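November
Rosemarie Lammers and Eoin Horgan

4.2 Wood grain and the choice of panels

We were delighted by how much people had to say about plain wood. Across 13 homes, almost everyone we met ran a palm over a panel before saying whether they liked it, and many went back for a second touch. Pale boards with straight grain drew the warmest remarks - "calm" came up again and again, and so did "clean". Knots split the group. Some loved them and told us long stories about a grandmother's table, while others wanted them kept well out of sight, on the back of a cupboard or under a shelf.

Straight grain also changes how tall a piece feels. With the lines running up and down (Figure 7), the eye follows them, and even a low chest can seem to stand up a little!
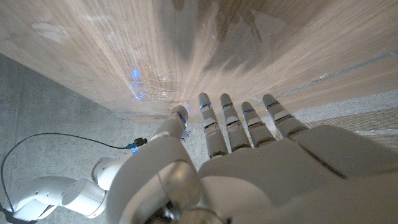 Figure 7. Light-brown wood with fine, straight grain and slightly darker streaks, seen close up.

Turning the same board sideways gave a wider, heavier look, which four families preferred for benches. We come back to their reasons in Section 5, along with the notes on oil and wax.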